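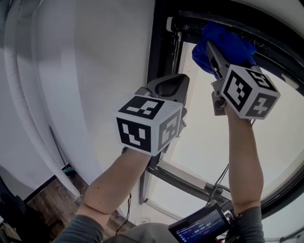

Window cleaning at the Salinas building begins on Tuesday and will work down from the sixth floor, one floor a day. The contractor, Mollero, will do the outside of the glass only. The inside is up to each household, and it is a good time to do it, as the outside will be clean for once. Start at the top. The upper edge of a window frame, up by the roller blind, is easy to forget, and dust there ends up on the glass as soon as you wash it. A cloth pressed along that edge takes care of most of it – any cloth will do, and a crumpled blue one is as good as anything sold for the job. Black blind tubes show every white speck, so go over those too while you have your arms up.

Zulema Lagos in 906 did all of her windows last month and passed on a few notes. Wipe the frame and the tube with a dry cloth first, then with a damp one. Keep water away from the end caps on the blinds. Raise the blind all the way before you wash the glass, and leave it up until the frame has dried. She used warm water with a little dish soap and says the spray she bought at Sillport left streaks on the side that gets the afternoon sun.

If you can't reach the top of your windows, the office has two step stools to lend. Sign them out at the front desk and bring them back the same day. Please don't stand on the radiator covers. Three of them had to be replaced in January.

Windows must be closed and locked from 8 a.m. to 4 p.m. on the day your floor is being done. Plants, chairs and anything else on the balconies should come inside the night before. Mollero will skip a balcony that isn't cleared, and there will be no second visit this season.

The outside cleaning costs $3,374 for the whole building and is paid from the maintenance budget, so there is no separate charge to residents. Blinds that stick or won't roll up evenly can be reported to Nandini Rajan at the office. She is putting together one repair order for the building and will send it in at the end of the week.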